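# A morning at the Cekden open house, October

I went to see how people fold clothes for a living, and I came home and folded my own closet again.

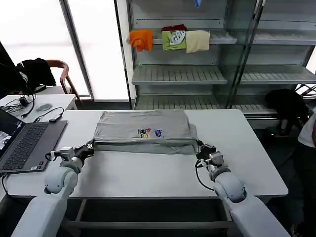 Sigrun Backlund thinks a T-shirt should never be folded in a rectangle at all, it should be rolled, and she told me this before I had my coat off. Rolled shirts stand in the drawer and you can see each one, she said, and you do not have to lift nine to reach the tenth.

I did not agree with her then and I am still not sure. In my family we always folded flat. But it was a good start for the visit, because at Cekden everybody has an opinion about sleeves.

The open house began at 9 in the morning. Cekden takes in shirts, towels and work clothes from small hotels and shops in the area, and sends them back clean and folded. The building is long and low, and I walked past the entrance two times before I found it. Inside they gave us coffee and a paper with the plan of the rooms.

First we saw the sorting room. Each bag has a label with the customer's name, and on that morning most bags were from Bumel, a guest house which sends its towels twice a week. The woman at the scale explained that they handle some 2000 pieces on a normal day. I tried to imagine this number in my kitchen and could not.

The folding room was what I came for. The gray T-shirt with the small print in blue, red and yellow was folded to a neat stack, with one band of cloth tucked under along the near side. I like this tuck. At home my shirts open again when I carry them to the shelf, and I believe the tuck could help with that. The print stays on top, so you know which shirt it is without opening it. For me this is already an answer to the argument for rolling, but I kept it to myself.

The table is large and white, with a smooth top and round corners. Our guide said that they had tables with sharp corners before, from Dikico, and that knitted things got caught on them. I had never thought about the corners of a table in this way.

After this there was a short practice for visitors. We were 13 persons and we each got a shirt and a cardboard sheet to fold around. My first one was crooked. The second was better, but I had forgotten to make the sleeves flat inside, and one could feel a lump.

The packing room was closed to visitors this year. There was a small sale in the hallway instead, where I bought a folding board by Hennessy. The instructions are printed very small.

If you want to go next time, come before ten. Parking is behind the building, and the gate there is narrow. Wear a thin jacket, the folding room is warmer than the hallway. The bus stops across the road, but the last one back leaves at 2.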